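Triterwood to replace bench cells in two steps

The equipment plan for the Triterwood site was approved on 2 November 2025. It covers 2 dual-arm cells with a budget ceiling of 400 hours of integration work. 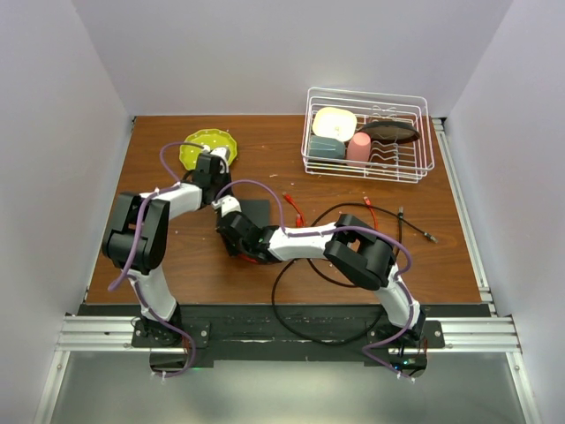 Tremine Automation Planning Group

Each cell is specified as two arms on a shared base plate, with a walled enclosure. Bălan will quote the extrusion framing separately.
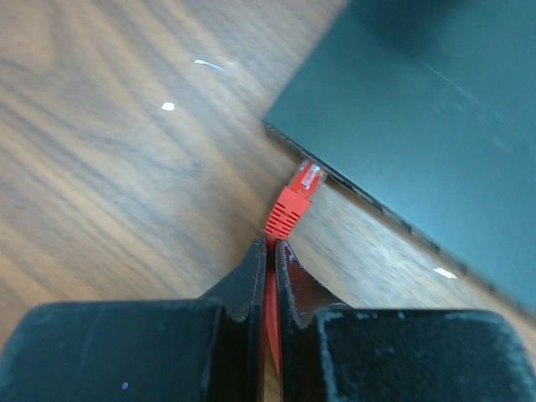 Ecaterina Ciobanu

Gripper fingers move to the consumables line, at 7 pairs per cell. The scuffing on the black fingers now handling network cable was taken as the reference for wear.
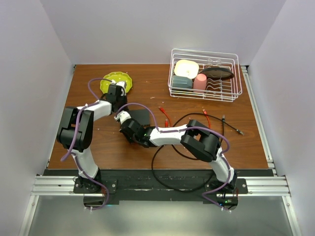
Delivery from Mumero is scheduled for July. Purchase order 107 excludes cable management, which will be bid later. Purple cables looped over both arms take up clearance above the table, and bidders must state the height they need.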